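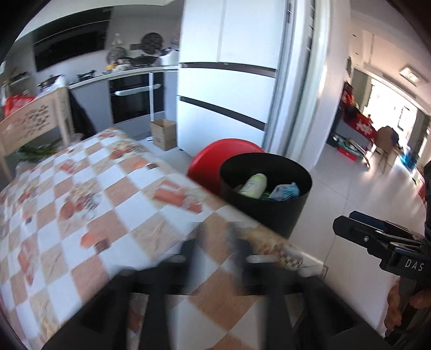
Jivstead to collect kitchen plastics every week from July

Households in Jivstead will have their plastic packaging collected every week starting in July, after the town council voted to end the current system of pickups every other week. Soft plastics such as bags and wrappers will be accepted at the curb for the first time.

The change covers all of Jivstead and the streets on the Wovdale side of the river that already share its trash service. Outlying farms will stay on the present schedule until the council reviews the route next spring.

Under the new rules, bottles, tubs, trays and lids will go in the same container as before. Soft plastics must be placed in a clear bag, tied at the top and set beside the container on collection morning. The town will send each household a first roll of clear bags in June. After that, bags can be picked up free of charge at the town hall and at the Wovdale library.

The council approved the plan by a vote of 7 to 2 after a meeting that ran past 10 p.m. Both members who voted against it said they supported the collection of soft plastics but objected to the cost of the extra truck runs.

The service will be run by Hollis, the hauling company that has held the town's trash contract for the past six years. Hollis will add a second truck and two crew members. The household sanitation fee will go up by $33 a year, billed in two parts with the water bill. Residents who already receive a reduced water rate will not pay the increase.

A four-month trial took place last fall in 211 households on the north side of town. According to the report given to the council, the amount of plastic collected per household rose during the trial, and the share that had to be thrown out as too dirty fell slightly. The report put most of the gain down to soft plastics, which residents had been placing in the regular trash.

Smell was the main complaint about the old schedule. In a survey mailed out with the trial, residents said that food trays and milk bottles kept for two weeks in summer attracted flies. Several apartment tenants wrote that they had no porch or garage and kept their recycling in the kitchen, where it took up floor space. Weekly pickup was the most requested change, ahead of larger containers and a later set-out time.

The set-out time will not change. Containers must be at the curb by 6:30 a.m. and brought back in by the evening of the same day. The council discussed moving the time to 7:30 a.m. but left it alone when Hollis said its trucks need to clear the school streets before classes begin.

Material from Jivstead will be taken to the sorting plant at Fonarholm, where the town already sends its paper and cans. The plant installed a line for soft plastics last year and had been taking them only from businesses. Under the agreement with the town, Fonarholm can refuse a load if too much of it is food waste or other trash, and the town would then pay to have it hauled to the landfill. No loads were refused during the trial.

Residents are asked to empty containers and give them a quick rinse. Labels can stay on. Caps should be screwed back onto bottles, as loose caps fall through the screens at the plant. Bottles may be flattened but do not have to be.

The following can go in the clear bag: shopping bags, bread bags, produce bags, cereal liners, wrap from paper towels and toilet paper, and the film from the top of food trays. Foil-lined chip bags and coffee pouches are not accepted. Neither are disposable gloves, garden netting or bubble mailers with a paper outside.

Foam packaging also remains off the list. The council asked town staff to look into a separate foam drop-off at the yard on Mill Road, where residents now bring paint and batteries, and to come back with a price before the fall budget talks.

Crews will leave a yellow tag on any bag or container that holds the wrong items. For the first two months the material will still be taken. From September on, tagged bags will be left at the curb, and the resident will have to sort them and put them out again the next week. The town does not plan to issue fines.

Collection areas are being redrawn to even out the two truck routes, and some streets will have a different pickup day. A printed schedule will go out with the clear bags. The new map is posted in the lobby of the town hall, and a searchable version will be added to the town website before the first collections. Holiday weeks will work as they do now, with pickups moving back by one day.

Landlords of buildings with more than six units will need to provide a shared container for plastics if they do not already have one. The town will cover up to $200 of the purchase for each building on request. Applications open in May and must include a receipt and a photo of the container in place. Buildings that have no room for a shared container can ask for curbside bags for each unit.

Businesses are not part of the change. Restaurants and shops will go on arranging their own pickups, though the council said it may look at a shared service for Main Street at a later date. One bakery owner asked at the meeting whether small shops could buy into the household route. Staff answered that the present contract does not allow it.

The contract with Hollis runs for three years and can be extended by two. It requires the company to report monthly on the weight collected, the number of tagged bags and the number of missed pickups. Those figures will be included in the council's meeting packets, which are open to the public.

Two information sessions are planned, one at the Jivstead fire hall and one at the Wovdale library, both starting at 6 p.m. Dates will be printed in the June water bill. Residents who need help moving their container to the curb can sign up for door pickup at the town hall front desk, and anyone already on that list will stay on it without having to apply again.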